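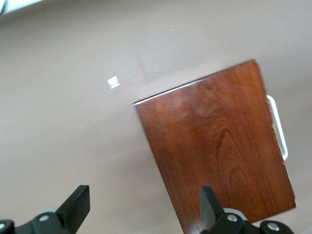
How long do you have to knead bread dough before it's ready? With the flour I buy, 16 minutes by hand, and I love every one of them.

I know, I know. There are mixers for this. There are wonderful loaves you can make with no kneading at all, where you stir everything up before bed and go to sleep. I've made those and eaten them happily, standing at the counter with too much butter. But I keep coming back to kneading, and after this weekend I want to write down why, plus the recipe I've finally settled on, which took me most of the year to get right.

It started in May, when I drove out to the mill shop in Fleltisstead and came home with a huge paper sack of their bread flour. Oh, it smells good! A bit like a hay barn, a bit like toast. It's also thirstier than the supermarket kind, and my first loaves came out squat and tight, like paperweights. I kept adding flour when the dough felt sticky (don't do this) and kept giving up on the kneading too early (don't do this either).

What I use now:

- 400 grams of bread flour
- 5 grams of instant yeast
- 2 teaspoons of fine salt
- enough lukewarm water to make a dough that feels a little too wet

That last line will annoy some of you, and I'm sorry! My flour changes from sack to sack. Start with a cup and a bit, stir, and go on adding small splashes until there's no dry flour left in the bowl and the dough sticks to your fingers. Then cover it and leave it alone while you make coffee. That short rest does so much of the work, and the dough you come back to is already smoother than the one you left.

Then the fun part. Push it away with the heel of your hand, fold it back, give it a quarter turn, and go again. For the first few minutes it's a mess. It grabs at everything, and you'll be sure you got the water wrong. Keep going! Somewhere past the halfway point it pulls itself together and starts to push back at you, and I still get a little thrill every time it does.

I let mine rise until it's puffy and doubled, shape it into a round, and let it rise again while the oven gets as hot as it will go. Lid on the pot for the first half of the bake, lid off for the rest, and don't be shy about the color. Pale crust is a waste of a good dough.

This week's loaf had the best ear I've ever gotten. We ate half of it with soup and the last of the pepper jam from the Mastley market, and the other half is going to be toast until it's gone. Next I want to try the rye from the same mill. If you've baked with it, tell me how much water you used, please, so I can skip the paperweight stage this time.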